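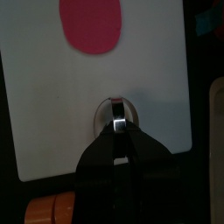 Imad Rawashdeh thought I was asking the wrong question altogether: if people can't hear the harpsichord's left hand, he wrote back after reading my first draft, then it makes no difference how carefully you balanced the right one.

300 shares · 2 comments

4. What people heard when we moved the harpsichord

I've come to think he was mostly right, so I'm going to take the left hand first and get to the melody later, which is the reverse of how I planned this section.

Quick recap for anyone who skipped the setup. We recorded the same slow movement twice at Boltbridge, same players, same cello, same afternoon. In the first take the harpsichord stood behind the cellist with its lid fully open, the way you see it in most concert halls. In the second we took the lid right off and slid the instrument forward until the two players were sitting almost shoulder to shoulder. The harpsichord is the Śliwiński copy, the one with the rather woody bass and the top octave that can get glassy if you let it. I love that instrument, but it's not shy! Anybody repeating this with a softer harpsichord should expect smaller differences than ours.

We asked 300 listeners to hear both takes, in mixed order, and tell us in their own words what was going on. No rating scales in this part. I had argued for scales, I lost, and I'm glad I did, because the free comments are where all the good stuff turned up.

So, the bass line. With the harpsichord in back, people talked about the cello and a kind of shimmer around it. They liked the shimmer. They called it warm, or silvery, or "like rain" (that one came up more than once), but very few of them described it as a part with somewhere to go. When the two instruments have a real conversation, with the cello stating the tune and the keyboard answering four notes later, a lot of listeners just didn't report an answer. They heard a solo with accompaniment. Of those 300 people, 200 used the word "accompaniment" or something close to it for the first take, and plenty of them were players themselves who know perfectly well how these pieces are built.

With the harpsichord pulled forward, the word mostly drops out. People started writing about turns and replies and interruptions. One person complained that the keyboard was "butting in," and I was delighted, since butting in is pretty much what the composer wrote.

Figure 2. White tabletop with two robot arms; the gripper on the right is closed around a thin red handle.
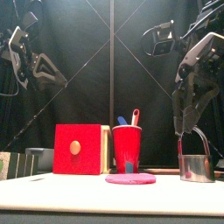

Now for the awkward part, which is that the forward take was not the one people preferred. They heard more in it and liked it less. I went back and forth over this for weeks. My first guess was plain loudness, but we had matched the overall level of the takes before anyone heard them, and when I lowered the second one a touch more for a small follow-up group, the preference barely budged.

My second guess, and the one I'm sticking with for now, has to do with the cello. When the harpsichord sits close, its plucked attacks land right on top of the start of each bowed note, and a gut string takes a moment to speak. You lose that little bloom at the front. Several listeners said the cellist sounded tired or a bit late in the forward take. She was neither. I checked the note starts against the score in both takes and she's as steady in one as in the other. What changed was how much of each note you could hear before the next pluck covered it up.

This fits with how I hear the Nernine recording of the Zosusov sonatas, where the keyboard is very near and the cellist seems to lean into every entry to make up for it. I can't prove that's what is happening there. It might simply be how the player likes to play them, and I haven't managed to ask.

Back to Imad's point, then. If the left hand has to be heard before the right one matters, a bit of distance may be all right so long as the lid comes off, which lets the bass out without shoving the attacks in your face. We never tried that combination, harpsichord behind and lid removed, and I'm kicking myself a little. It's the first thing on the list for the next session, along with a lighter bow for the cellist, who has been asking for one since the start.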